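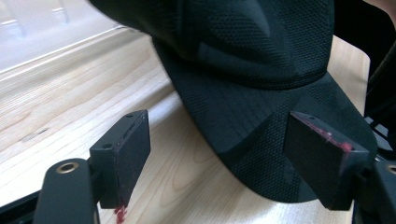 Skemlow, 25 March 2025

**Ticket 976: Outgoing mail held in queue, shared accounts**
Opened by: Flora Menzies, Records Office
Assigned to: Ekow Bawa, Systems Support
Priority: High
Status: Resolved, monitoring

**Summary of report**

The Records Office reported that messages sent from the shared accounts were leaving the outbox but not reaching recipients outside the organization. Messages between staff were delivered normally. No error was shown to the sender. The problem came to notice when the Henriques office telephoned to ask for permit letters that, according to the Sent folder, had gone out the previous afternoon.

Accounts affected: records, permits, billing.
Accounts not affected: all individual staff accounts.

**Log**

**08:50.** Ticket received. Ms. Menzies was asked to send a test message from the permits account to an outside address. The message appeared in Sent and did not arrive.

**09:05.** Mail relay checked. The outbound queue held more than 200 messages, all from the three shared accounts. Each was marked "deferred" with the note "sender policy, retry later." The oldest had been in the queue for 16 hours.

**09:20.** Relay service restarted. The queue was processed again and every message returned to deferred status. The restart is recorded here so that it is not repeated. It had no effect on the fault.

**09:40.** Laurinda Peixoto (Network Services) confirmed that no firewall changes had been made during the period in question and that outbound connections from the relay were open. Network cause ruled out.

**10:10.** Relay configuration compared with the copy saved last August. One difference was found. The sender policy file now refers to a group named "shared-out," which does not exist in the directory. The August copy refers to "shared-outbound," which does.

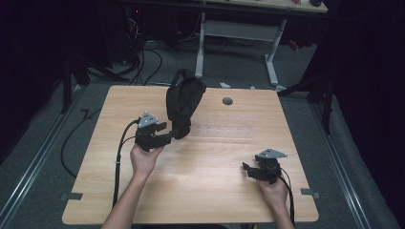 The relay treats a missing group as a temporary lookup failure, and for that reason the messages were held and retried instead of being returned to the sender. Staff therefore received no notice. Individual accounts are covered by a separate rule and were never checked against the missing group.

**10:25.** Change history reviewed. The policy file was edited the previous afternoon as part of the Tindel directory cleanup, in which several group names were to be shortened. The edit to the relay file was made on schedule. The matching change in the directory was postponed at the request of Billing and the relay file was not changed back.

**10:40.** Ezequiel Robles, who manages the Tindel work, agreed that the relay file should be returned to the earlier name until both changes can be made together. Approval recorded by email and attached to this ticket.

**10:55.** Policy file corrected and configuration reloaded. A test message from the permits account was delivered to the outside address in under a minute.

**11:00.** Held messages released in small batches to avoid limits set by receiving systems. Billing asked that its messages go last so that duplicates could be removed first. Several invoices had been sent again by hand that morning.

**12:15.** Queue clear. Duplicate invoices deleted by Rodrigo Carvalho (Billing) before release. One message to Somex was refused by the receiving server because of an attachment over its size limit. This is unrelated to the fault and has been returned to the Records Office.

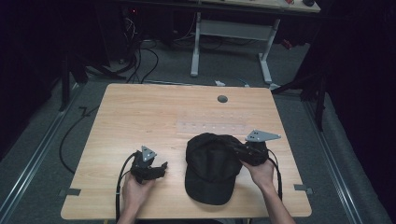 **Do staff need to resend messages that were held in the queue?**
Held messages were delivered with their original text and attachments and should not be sent again. The only exception is the Somex message noted at 12:15, which the Records Office will send in two parts.

**Cause**

A group name was changed in the relay policy file without the corresponding change in the directory.

**Corrective actions**

1. The relay now sends an alert to Systems Support when any message has been deferred for longer than one hour. Completed, E. Bawa.
2. The remaining Tindel name changes are to be entered as a single change request covering the directory and all dependent files. Open, E. Robles.
3. The missing-group response is to be reviewed with the relay vendor to determine whether it can be reported as a permanent error. Open, E. Bawa.

**Note to requester**

Recipients will see the original date and time on delayed messages. Where a deadline depends on the date of receipt, the Records Office should contact the recipient directly and may cite this ticket number. Ms. Menzies has confirmed that the permit letters were received at Henriques.

The ticket will stay open until items 2 and 3 are closed.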